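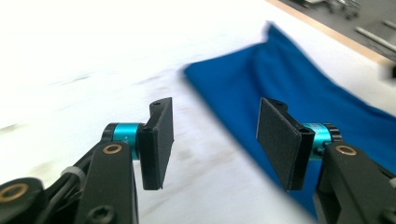
Le nettoyage d'un boîtier et de ses objectifs après une soirée en salle commence par l'extérieur, capuchons en place. La fumée de scène à base de glycol laisse un film gras sur les bagues, les molettes et le barillet, et ce film retient la poussière. On travaille sur une surface claire et dégagée : une vis noire échappée d'un collier de trépied se retrouve vite sur un plateau blanc, beaucoup moins dans les plis d'un tissu bleu roi comme celui de la photo. Les grandes étoffes de coton restent donc à l'écart de la zone de démontage. Elles servent à protéger le matériel pendant le transport, jamais à essuyer une lentille.

Boîtier

Éteindre l'appareil, retirer la batterie, la carte et la sangle. Passer un pinceau souple (poils de 20 mm environ, réservé à cet usage) sur les joints, le viseur et la griffe porte-accessoires. Essuyer ensuite avec une microfibre à peine humidifiée à l'eau déminéralisée. Les revêtements caoutchoutés supportent mal l'alcool, qui les blanchit et les rend collants à la longue. Pour les traces de glycol persistantes, une goutte de savon neutre dans un verre d'eau suffit. Rincer avec un second chiffon, sécher avec un troisième.

La sangle se lave à part, à la main, à l'eau tiède. Séchage à plat, loin d'un radiateur.

Lentilles

Ordre des opérations :
1. Poire soufflante, lentille tournée vers le bas, une dizaine de pressions.
2. Pinceau à lentille, sans appuyer.
3. Deux gouttes de liquide optique sur le papier ou la microfibre, jamais sur le verre : le liquide file sous la bague frontale par capillarité.
4. Mouvement en spirale, du centre vers le bord.
5. Contrôle sous une lampe rasante.

S'arrêter à l'étape 1 si le verre est propre. Un traitement antireflet s'use surtout par excès de zèle. Les bombes à air sec sont à proscrire à courte distance, le propulseur pouvant givrer sur la lentille et y laisser un dépôt.

Contacts et monture

Gomme blanche très tendre ou coton-tige sec pour les contacts dorés. L'alcool isopropylique convient à condition que le coton-tige soit seulement humecté et que la monture soit tenue vers le bas. Le Luik, vendu comme produit universel, laisse chez moi un voile sur le métal ; je ne l'emploie plus que pour les pieds d'éclairage. 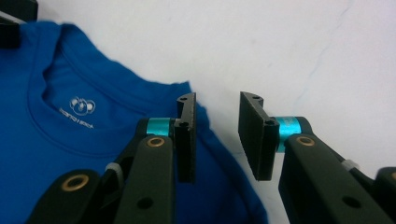 Nomvula Msimang écrit que la gomme lui a causé plus d'ennuis que l'oxydation : des miettes étaient passées dans la chambre du miroir et il a fallu envoyer le boîtier en révision. Elle recommande de s'en tenir au coton-tige sec, capuchon d'objectif arrière posé, et de souffler la monture avant de la remonter.

La remarque est fondée pour le boîtier. Sur l'objectif seul, la gomme reste utilisable si l'on brosse ensuite soigneusement le pourtour.

Microfibres

Laver à 30 °C sans adoucissant, dans un filet fermé. L'adoucissant dépose un corps gras qui se reporte directement sur le verre. Pas de sèche-linge. Prévoir deux lots distincts, l'un pour le verre, l'autre pour le reste, et les ranger dans deux sachets étiquetés. Une microfibre tombée au sol change de lot, même si elle paraît propre.

Stockage

Viser une hygrométrie comprise entre 40 et 50 %. En dessous, les graisses des rampes hélicoïdales sèchent ; au-dessus de 60 %, les champignons deviennent possibles. Ma caisse étanche, une Fomness à joint torique, contient quatre sachets de gel de silice et un petit hygromètre. En juin, après un concert dans une cave, il affichait 83 % à la fermeture du couvercle ; les sachets ont été remplacés deux fois avant le retour sous 50 %.

Les sachets à indicateur orange se régénèrent au four à 110 °C, porte entrouverte, pendant deux heures. Vérifier d'abord que l'enveloppe tient la chaleur. À défaut, vider les billes dans un plat en verre.

Au retour d'une salle surchauffée par temps froid, laisser le sac fermé jusqu'à ce qu'il ait pris la température de la pièce. Sortir la carte mémoire avant de quitter la salle évite d'avoir à rouvrir le sac trop tôt.

Flash et batteries

Retirer les piles du flash si l'arrêt dépasse 10 jours. Les batteries lithium-ion se conservent à mi-charge, cache plastique sur les bornes.

Mis à jour le 5/3/19 | 2 209 lectures
Classé dans : Atelier > Entretien du matériel photo

À lire aussi
- Recoller un grip caoutchouc qui se détend
- Trépied Virthorpe : démonter et regraisser les bagues de serrage
- Marquer ses câbles de flash sans laisser de colle
- Bistamen : quels bouchons d'oreilles pour la fosse ?

Contact : Yareli Cárdenas, via le formulaire | Tous droits réservés | Haut de page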